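Zarnon takes majority stake in Skikeo and signs three-year production agreement

2019-10-05

Zarnon, the television distribution and production group, has acquired a majority stake in Skikeo, the factual and game show producer. The two companies have also signed a three-year agreement under which Zarnon will finance and distribute new Skikeo programmes outside the United Kingdom and Ireland.

Under the terms of the transaction, Zarnon holds 80 per cent of the issued share capital of Skikeo. The remaining shares stay with the existing management shareholders and are subject to put and call options, which may be exercised after delivery of the accounts for the third full financial year. The purchase price has not been disclosed. It consists of an initial cash payment at completion and a deferred element tied to operating profit.

The stake was bought from Whitlock, the media investment company, which sold its entire holding. Whitlock keeps no board seat and no continuing interest in the business, apart from an existing right to receipts from two early series. That right lapses when the original distribution terms expire.

Skikeo will continue to trade under its own name and from its present offices. Editorial decisions, including casting, commissioning pitches and the appointment of series producers, remain with Skikeo's management. Budgets above an agreed limit will require the consent of the Skikeo board, on which Zarnon will appoint the majority of directors.

Catalogue and rights

The transaction brings 2,127 half-hours of finished programming into the Zarnon catalogue. The library covers studio quizzes, cookery competitions, property series and daytime factual programmes. Of these, 800 half-hours are available for sale at once in all territories. The rest will be released as current licences come to an end.

Format rights are included in the agreement. Zarnon will represent 15 Skikeo formats for local adaptation. Each will be offered with a production bible, graphics package, music cue sheets and access to a consulting producer during the first series in any territory. Existing format licences will be honoured on their current terms and will be administered by Skikeo until renewal.

Clearance work on the older part of the library is in progress. Titles with unresolved music or archive rights will be held back from sale and listed separately in the catalogue.

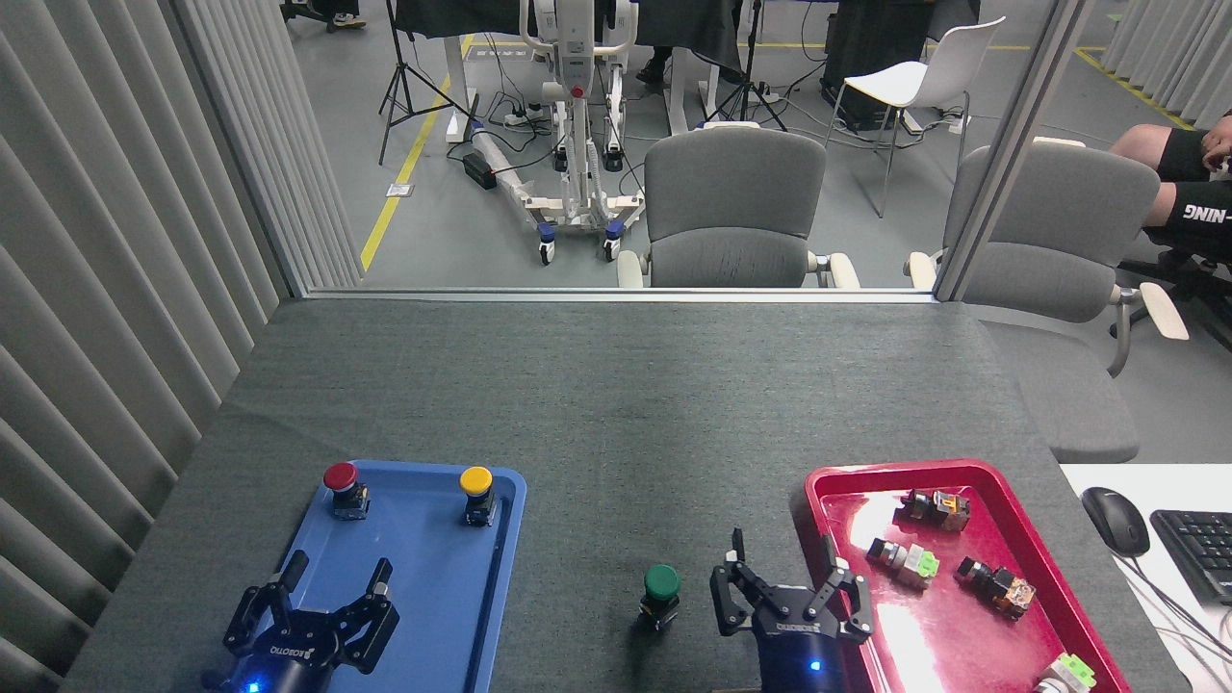 Push buttons with red, yellow and green caps.

Development and production

The three-year agreement includes a development fund paid in quarterly instalments. Skikeo may draw on the fund for written proposals, run-throughs, non-broadcast pilots and sizzle tapes. Unspent sums may be carried forward once, into the following quarter. Projects developed with the fund will be offered to Zarnon first for international distribution. If Zarnon declines a project, Skikeo may place it with another distributor, subject to repayment of the development costs from first receipts.

Commissions already agreed with broadcasters before completion fall outside the fund. Delivery dates for those programmes are not affected by the transaction.

Post-production will continue to be carried out by Comum under the existing services contract, which was renewed in June. The contract covers picture editing, audio mixing, subtitling and the preparation of delivery masters. Comum will also convert the standard definition part of the library to current delivery specifications, in order of sales priority.

Transition arrangements

Sales enquiries for Skikeo programmes should be sent to the Zarnon international sales team from the date of this release. Buyers with open negotiations will keep their present contact until the contract is signed or the talks are closed. Invoices issued before completion should be paid to the account shown on the invoice. New bank details will be sent by post and confirmed by telephone.

No redundancies are planned as a result of the transaction. Contracts with freelance crew are unchanged and will be honoured in full.

About Zarnon

Zarnon finances, produces and distributes television programmes in the factual, entertainment and drama genres. The group licenses finished programmes and formats to broadcasters, platforms and airlines.

About Skikeo

Skikeo produces game shows, cookery competitions and factual series for daytime and early evening schedules.

Press enquiries

Requests for further information, programme stills and logos should be addressed to the Zarnon press office. The full catalogue is available to registered buyers on request.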